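I went to Jinddale expecting soldering irons, and instead I found six teenagers arguing about a kitchen. The kitchen doesn't exist -- it lives inside a simulator -- but they argue about it the way my family argues about ours!

The robotics club meets in the old Wouters building, up two flights of stairs that I don't recommend in August. Roswitha Steiner started it with a few laptops and a grant of $2,000, and most of the money went to one decent graphics card. "The kids wanted a real arm," she told me. "I wanted one too. Then I saw the price." So they build everything on screen: the counter, the crockery, the bread (I kept looking at the bread, I'd skipped lunch).

Their project is called Moltus, and the goal is a robot that can tidy up after breakfast. I figured that would be the easy part of the future. Then I watched Kagiso Motaung, who's 16 and types faster than I talk, send the arm down toward the counter for what he told me was attempt 414.

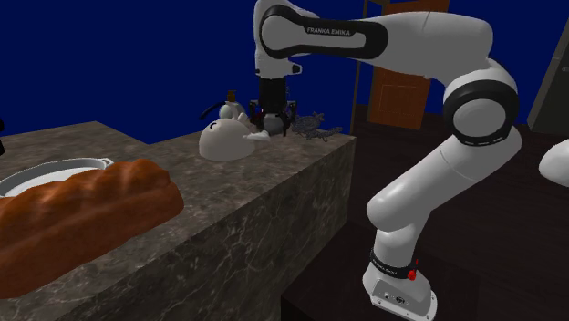 The club's simulated kitchen, with the gripper just above the marble near the kettle.

Kagiso writes the code that decides how the fingers close, and Ita Heffernan handles the objects, meaning she gets blamed when something weighs too much or slides through the counter. She keeps a notebook of every crash, in pencil, with little drawings. My favorite entry just says "kettle left the building."

They let me have a turn with the keyboard controls, and wow, I was bad at it. I went sideways when I meant down, overcorrected, and finally handed the keyboard back to Ita, who was very polite about the whole thing.

In October they'll take Moltus to a student contest, where each team gets 255 seconds per run. Kagiso thinks they need a faster approach to the small stuff. Ita wants to slow down and miss less. They were still going at it when I headed downstairs to find a sandwich.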